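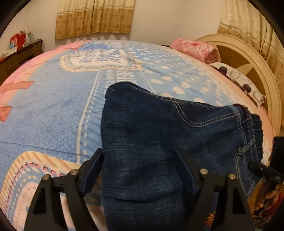

Marlies Lanz does not like the word "rules". She prefers "habits", and in the small office of Nelberg in Bikeck she has a sheet of them on the wall. For four years she has written the working guidelines for people who record household tasks with hand-held grippers, so that robots can later learn from the recordings. Clothes take the most space on her sheet. A pair of jeans on a bed, with the two fingers of the gripper on either side of the denim, is for her a good moment to talk about. "The person must now decide where to close," she says. "At the waist you have many layers, the belt loop, the pocket seams. Lower down the cloth is flatter. Both are allowed, but please decide before you close the fingers."

The first version of the guidelines had 27 points. I ask if people have read them. She laughs. "They read until point six, maybe. So we made it shorter, and the rest is now in the training in Mösli." The training takes one morning and ends with 25 practice recordings, which she watches herself.

What does she look for? Mostly the speed of the hand. "A new person works like at home, very quick, and then stops to think. We want a calm movement from start to end. If the garment slips, you pick it up again and you continue. You do not delete it." On this point she is strict. A set of 1000 recordings without one mistake makes her suspicious – she would send it back and ask for the missing ones.

Privacy is the other long chapter. Every household signs before the first recording, and letters, family photos and screens go out of the room. Furniture and bedding stay as they are. "A bed at home has a pattern, pillows, things lying around," she says. "I do not want that somebody makes it white and smooth for us."

Not all colleagues agree with her. The team in Puvberg would like a fixed light and a fixed height for every bed. Lanz has read their proposal twice and will answer it in November. She has already written one remark in the margin, next to the paragraph on bed height: "Who will measure?"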